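Wivari Help > Home & Workshop > Electrics > Extension leads

Power strip and fan in a small lined enclosure: where should the strip sit?

Brayden Hiebert

I have a compact three-sided enclosure, built from aluminium extrusion with a wooden floor panel. The walls are lined with white brick-pattern wallpaper. I need to run a small white fan and one low-power adaptor inside it from a single power strip.

The strip is currently flat on the floor, in the middle. It has no switch of its own and is rated at 2000 W. The fan is a Rondulell and the label gives 491 mA. The supply is 200 to 240 V.

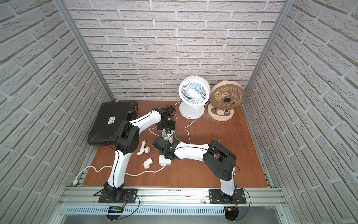 My concerns are as follows. First, whether the strip should be fixed down or left loose. Second, whether the wallpaper is a problem if the strip is moved against a wall. Third, whether the fan should point at the strip or away from it. The wallpaper is vinyl, put up with ordinary paste in May, and has started to lift at one lower corner.

Colton Paquette

The load is not an issue. 491 mA at 240 V is under 120 W, and the adaptor adds very little. A strip rated at 2000 W will not get noticeably warm at that level. If it does, a contact is poor and the strip should be replaced.

Fixing: use the keyhole slots on the underside if it has them. Two pan-head screws into the wood, heads left slightly proud. Check the thickness of the floor panel before choosing the screw length. If there are no slots, use hook-and-loop tape. Do not drill through the casing and do not staple the flex.

Position: the middle of the floor is acceptable electrically but the flex then crosses the area you want to keep clear. Move the strip parallel to a side wall with a gap of 7 cm. That leaves room for the plugs and keeps the flex off the paper. Take the flex out along the edge, without a tight bend where it leaves the enclosure.

Fan direction makes no difference to the strip. Aim it wherever the air is wanted, and keep the intake side clear.

The lifting corner is a separate fault. Paste does not hold well on a sealed board. Peel back to where it is sound, sand lightly, then use a border adhesive. I used Zemisex on a similar board and it has held.

lemieux_shed

Just tape it down. Mine has been like that for years

Brayden Hiebert

Slots found on the underside, 200 mm apart. I will screw it down beside the left wall and redo the corner before that.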